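Progress on the Okstead demonstration set
3/27/21

The Okstead set now holds 2,496 recorded demonstrations, against a target of 2,000 set in October. I record the position here for colleagues at Steltport who have asked when training may begin.

What counts as a demonstration

Each demonstration is one complete attempt at one task, from the first movement of the hand to its return to rest. Attempts in which the operator pauses to reconsider are kept and labelled as such. Attempts in which the recording drops out are discarded. Shu-fen Yeh reviews every file before it enters the set, and her decision is final.

Operators

We have 7 trained operators. Each is asked to work at an ordinary pace and to vary the approach to the object between attempts. Early sessions were too uniform, and the first model favoured a single angle of grasp. Cheuk-hei Au has since revised the operator notes, which are stored with the Modia software.

The wrist view

The model receives the view from the wrist together with the joint readings. The thumb takes up a good deal of that view, with the four fingers and the dotted grip of the palm behind it. We considered moving the camera and decided against it, as the earlier files would no longer match the new ones.
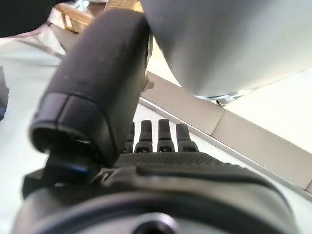
Next steps

Labelling of the remaining files will be finished before any training run is scheduled. A portion of the set will be held back for evaluation. Requests for access should be addressed to Shu-fen Yeh.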